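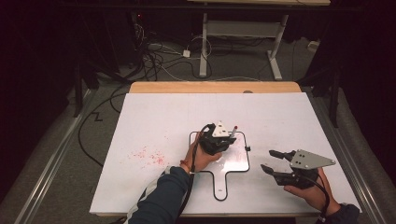 Before we buy the third pair

The Parnley site wants a third pair of hand-held grippers on the July order, and the Casden group has asked for a robot arm to go with them. I sat through both pitches in March. My view is that we should pay for neither until someone can tell me what the first two pairs have cost us.

Start with the price. The quote from Ument is 1257 dollars a pair, and on paper that looks cheap next to an arm. But the quote leaves out the cables, the spare fingers, the mounting plates and the table. Zabala bought on the same terms last year and spent another 875 dollars before anyone had recorded an hour of usable work. That money came out of the repair line, so it never showed up as equipment.

Then there is labor. A hand-held pair needs a person on both handles for every minute it runs. If you want recordings of somebody working around a small flat board on a tabletop, you are paying somebody to stand there and do it, over and over. The Parnley plan allows 300 hours for this and no time at all for setting up, checking files or throwing out the bad ones. I asked what share of the recordings gets thrown out. I was told it was "low." I would like a number.

I also don't like the furniture math. Each station takes a table, rails, a place to stand and somewhere for the cables to go, and cables always win that fight. Two stations fit in the room now. A third means moving the shelving, and Parnley has put down 282 dollars for that. I have moved shelving before and I don't believe it.

As for the arm, the vendor's slides say recordings made by hand will carry over to it. Maybe so. Ask to see it done with our parts, on our table, before signing - and ask who pays if it doesn't. A paid trial with a return date would suit me fine. A three-year service contract would not.

Written questions for either request go to Consuelo Arroyo, who is keeping the equipment sheet this year. The sheet closes May 1, 2025. Please put cables and spares on their own line.

Comments

parnley_bench2: The reject rate is in the log. You could have looked there. I'll send it to Consuelo anyway.

R.T.: Agree on spares. We ran out of fingers twice and had to wait on shipping both times.

mw: Is the return date on a trial something Ument will put in writing? Our last vendor wouldn't.

Consuelo Arroyo: I've asked them. No answer yet. Also, please stop emailing me photos of quotes, I need the file.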